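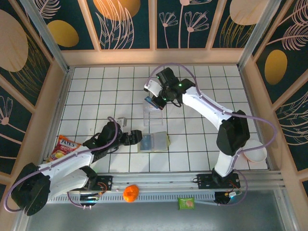
When do the new library card rules start in Prindberg? The new cards go into use on 2024-10-22, and old cards will keep working until the end of April.

The Prindberg public library is replacing its paper-backed cards with plastic ones that also work at the Lovau and Ulloa branches. Until now, a reader who wanted to borrow from all three had to sign up three times and keep three cards. One card will now cover the whole district, and books can be returned at any of the branches.

The change comes with a new catalog system from Jornix, a software firm that already runs room bookings for the district. The catalog will be offline for 2 days while records are moved over. Borrowing will still be possible during that time, but staff will write loans down by hand and no renewals can be made online. Items that fall due on those days will be extended without a fee.

Readers can pick up a new card at any front desk. They need their old card or a photo ID, plus something that shows their current address. Children under 14 need a parent or guardian with them – a signed note will not be enough this time, as the district is also updating contact details on family accounts.

The first card is free. A lost card costs $2 to replace, the same as before. The loan limit goes up from 37 items to 42 per reader, counting books, audiobooks and magazines together. Films and games are still limited separately, and those limits have not changed.

Holds placed before the switch will carry over, and readers keep their place in line. Saved reading lists will not. The library suggests printing them or copying them out before the old catalog is shut down. Borrowing history is not being moved either.

Readers aged 70 and over can ask to have their card mailed to them. Requests can be made by phone or at the desk, and the card should arrive within two weeks. The same service is open to anyone registered for home delivery.

Opening hours stay as they are at Prindberg and Lovau. The Ulloa branch will open an hour later than usual for the first week so that staff can be trained on the new system. Its book drop will stay open overnight, but the one beside the Lovau parking lot is closed for repairs – returns there have to be made inside at the desk.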